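Pleseck: inventario de una cocina compartida
LÉEME

¡Hola! Esto empezó como una lista pegada en la nevera y se me fue bastante de las manos. Pleseck es el inventario de la vajilla y los cacharros de nuestra cocina compartida: 335 piezas, cada una con su fila, su color y el sitio donde debería dormir (otra cosa es que duerma ahí).

Qué hay en la carpeta

piezas.csv: la tabla principal, una línea por pieza.
sitios.csv: armarios, cajones y baldas, con el nombre que usamos en casa. "Crichton" es el armario alto de la izquierda, no preguntéis.
movimientos.csv: 1227 apuntes de cosas que cambiaron de sitio, desde septiembre.
notas.txt: lo que no cabía en ninguna columna.

Columnas de piezas.csv

id, tipo, color, material, sitio, estado, comentario. El material lo dejo vacío si no lo tengo claro, que ya metí la pata una vez con unos cuencos y Sorcha todavía me lo recuerda. En "estado" solo valen bien, tocado y jubilado. "Tocado" quiere decir que tiene un desportillón pero se sigue usando.

Los colores

Aquí me puse pesado, lo reconozco. Catherine escribía turquesa, Lachlan escribía celeste y yo escribía azul a secas, así que buscar un plato era una lotería. Ahora todo lo que va del celeste al turquesa se apunta como "azul claro" y el matiz se deja en el comentario. Lo mismo con el crema y el hueso: van los dos a "blanco roto".

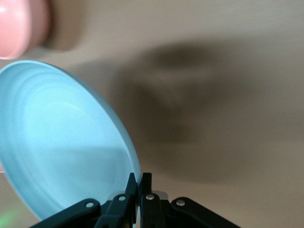
Con los platos, además, apunto si son llanos u hondos y si tienen el borde levantado, que es lo que decide cuántos caben en una pila de Crichton. Los de borde levantado van abajo del todo y los de postre encima. Las fuentes van aparte, en vertical, junto a las tablas de cortar.

Cosas pendientes

Faltan los vasos del cajón de abajo, unos 60. También hay tapas sin táper en notas.txt, esperando pareja.
Calum quiere una columna de "quién lo trajo". Me lo estoy pensando.

Si encontráis un error, corregid la fila y dejadme una nota en movimientos.csv con vuestro nombre. ¡Y gracias por devolver el colador grande!

Callum Shearer, octubre de 2019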